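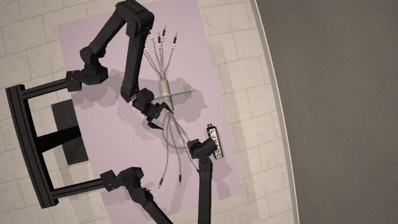 淡紫色垫子上的线束

Rirkommont 盲品小组招募：水真的能让茶变好喝吗？

招募对象：平时喝茶的成年人，懂不懂茶都可以
地点：Hasdale，MacPherson 楼底层厨房
报名截止：2019年5月30日
报酬：没有。交通费凭票报销，茶和白开水管够

先交代一下起因。去年十二月，我们几个人在茶叶店里被劝着买一种叫 Sellemora 的泡茶用水。店员讲得很诚恳，说同一款乌龙，用自来水泡是“闷”的，用它泡就“打开了”。当场泡了两壶给我们喝，第二壶确实好喝。回来的路上大家越想越不对劲：两壶是先后泡的，投茶量没称，第二壶端上来之前已经告诉我们它会更好。店员倒茶时还换了一只漂亮得多的杯子。这种情形下如果还喝不出区别，反倒显得客人舌头有毛病。

我们没有指责谁撒谎的意思。店员多半自己也信。麻烦就在这里，大家都信，大家都喝得出来，却很少有人肯把标签撕掉再喝一次。所以我们打算撕掉标签，请一批跟我们没有利益关系的人来喝，把结果原样公布。

我们要检验的说法

动手之前，我们把网上能找到的、谈泡茶用水的中文和英文帖子、商品评价、店铺介绍都存了下来，去掉重复的，剩下1,591条。读完的感想是，形容词极其丰富，条件极其含糊。“甘甜”“活”“软”“有张力”“水路细”，同一种水可以同时被叫做“厚”和“轻盈”。写明了水温的很少，写明投茶量的更少，提到自己不知道喝的是哪种水的，我们还没有读到过。

从里面挑出来、我们认为可以检验的说法如下：

一、普通人在不知情的情况下，能分辨出自来水和 Sellemora 泡的同一款茶。
二、分辨得出的人，多数会更喜欢后者。
三、喝茶年头长的人比年头短的人分辨得更准。
四、水煮开第二次以后，茶汤会变差，俗称“老水”。

第一条如果不成立，第二条就没什么好谈的了，所以顺序不会调换。第三条是我们最不看好的，但也最想知道。第四条争得很凶，两边都不拿数据，我们就顺手一起测。

养生方面的说法不在范围内。哪种水“碱性”、哪种水“小分子团”，请不要来信问我们，我们没有能力测，也不打算装作有能力测。 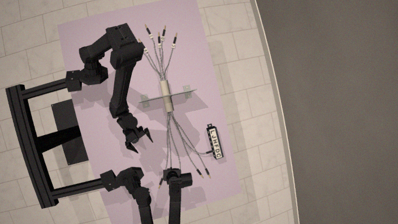

Areeba Farooqui 读过招募的草稿以后回信说，她觉得我们把话说得太满了：“你们已经认定别人是自欺欺人，再去做一场盲品，那跟店员先告诉客人第二壶更好喝有什么两样？如果我来参加，看到这种开头，我会故意答‘没区别’来讨好你们。”

她说得有道理，我们为此改了几处安排。第一，正式场次开始之前，主持的人只念一份固定的说明，不谈我们怎么看。第二，倒茶的人不知道哪壶是哪种水，知道的人待在隔壁，全程不进厨房。第三，不问“有没有区别”，只给三杯，其中两杯相同，请您指出不一样的那一杯。猜也要猜一个，空着不算。这样一来，想讨好我们的人也无从讨好，除非他真能喝出来，然后再故意答错，那我们只好认栽。

开头的语气我们没有改。我们确实怀疑，藏起来也没用，不如写在外面让人骂。参加的人最好也带着自己的看法来。坚信水能救茶的，我们尤其欢迎，光靠一屋子不信的人喝出“没区别”，说服不了谁，连我们自己也说服不了。

具体怎么做

每位参加者一共来六次，每次两小时，中间有休息。时间由我们和您商量着排，可以改期，但请不要临时换朋友来顶替，换了人数据就作废了。

每次喝若干组，每组三杯，都是小杯，可以吐掉。用的茶是一款清香型乌龙和一款普通红茶，都是在超市买的，不是什么名品。有人来信建议用好茶，说差茶“吃不住水”。我们考虑过，决定不采纳。如果一种水的好处只有在很贵的茶里才能显出来，那么它的包装上应该这么写，可是它写的是“适合每一杯茶”。等这一轮做完，谁愿意捐一批贵茶，我们可以再做。

水温、投茶量、浸泡时间全部统一，茶汤滤过，放到同样的温度再端出来。杯子是白瓷杯，底下贴编号。我们知道放凉一点会损失香气，也知道会有人拿这一条来推翻全部结果。先在这里写明，免得将来像是被人揭发出来的。

每组喝完，您需要在纸上填三样：哪一杯不同；您有多大把握；喜欢哪一杯（可以填“都一样”）。不需要写品鉴词。想写的可以写在背面，我们会读，但不会计入结果。
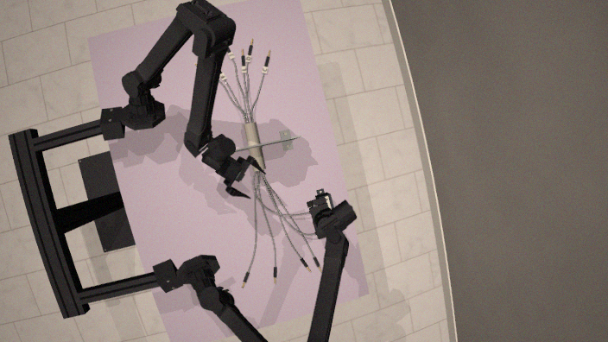

关于资料来源，再多说几句，因为报名的人里肯定有做过功课的。很多人会引“有研究证明”，我们也顺着去找过。几十家店铺的介绍、公众号的文章、论坛里的长帖，各有各的讲法，一路往回追，最后都挤到同一篇没有署名的旧文章里，那篇文章自己也没给出处；再从它往后看，又散成茶艺课讲义、开箱评测、礼盒说明书。上面图里那束细线，两头都散得很开，中间只穿过一截短短的米色套管，引用关系画出来差不多就是这个样子。线再多，也还是那一截套管。所以请不要把“到处都这么说”当成证据寄给我们。如果您手里有另一个源头，写清楚做了什么、喝了几杯、谁知道答案，我们非常想看，看完会把它加进公开的资料夹。

谁可以来

年满十八岁，能喝含咖啡因的饮料，味觉和嗅觉没有明显问题，能看懂中文说明。感冒期间请改期，我们不会追问。怀孕的、医生嘱咐过少喝咖啡因的，请不要报名。

靠卖水、卖茶、卖净水设备为生的，可以报名旁听，不能进入正式场次。这条有人觉得不公平，说内行被挡在门外，结果自然是外行的结果。我们的想法是，内行想证明自己喝得出来，可以单独安排一场，全部过程公开，我们出场地，您出人。目前为止这个提议还没有店家接受，哪天有了，我们会登出来。

来之前请不要抽烟、嚼口香糖、吃很辣的东西，也请不要喷香水。最后一条每次都有人忘，厨房不大，一个人喷了，所有人都得跟着喝。

您能得到什么

坦白讲，不多。全部场次结束后，您会收到自己的成绩，包括答对了几组、把握和正确率之间的关系。有的人看到这张单子会不太高兴，尤其是填了很多“非常有把握”的人。不想知道的，报名时注明，我们就不寄。

没有礼品，没有证书，也没有“品水师”之类的头衔。Rirkommont 不接受厂家赞助，Sellemora 的水是我们自己在店里按标价买的，小票会附在报告后面。有人说这样做很傻，厂家本来愿意送。愿意送正是我们不要的理由。

结果怎么公布

不管结果是什么，都会公布。在第一场开始之前，我们会把分析办法写好贴在 MacPherson 楼的公告栏上，包括答对多少算“分得出来”，到时候谁也不能改。原始记录会去掉姓名后公开，您可以自己重新算一遍，我们欢迎您算出不一样的东西来。

我们也想先给自己泼一点冷水。就算测出来分不出，也只能说在这两款茶、这一种自来水、这样的泡法之下分不出。Hasdale 的自来水本来就不算难喝，换个水质硬的地方，答案可能完全不同。反过来，如果测出来分得清清楚楚，我们会老老实实写出来，连标题都不会加问号，只是那家店的店员大概会很得意，我们也只能由他得意。

怎么报名

请写一封短信，投到 MacPherson 楼底层写着 Rirkommont 的信箱，注明以下内容：

称呼和联系方式
平时喝什么茶，喝了多久
平时用什么水
您认为水对茶的影响有多大，一句话即可
哪些时段方便
是否愿意收到个人成绩

信里请不要附品鉴文章、名片和购买链接。收到信后我们会逐一回复，名额满了也会回复。第一次来的时候会有一份同意书，请读完再签，有疑问当场提出来，中途想退出随时可以退，已经喝过的记录是保留还是销毁由您决定。

补充：有人问能不能自带杯子。不能。有人问能不能自带水。也不能，但可以把牌子写下来，下一轮我们会考虑买来测。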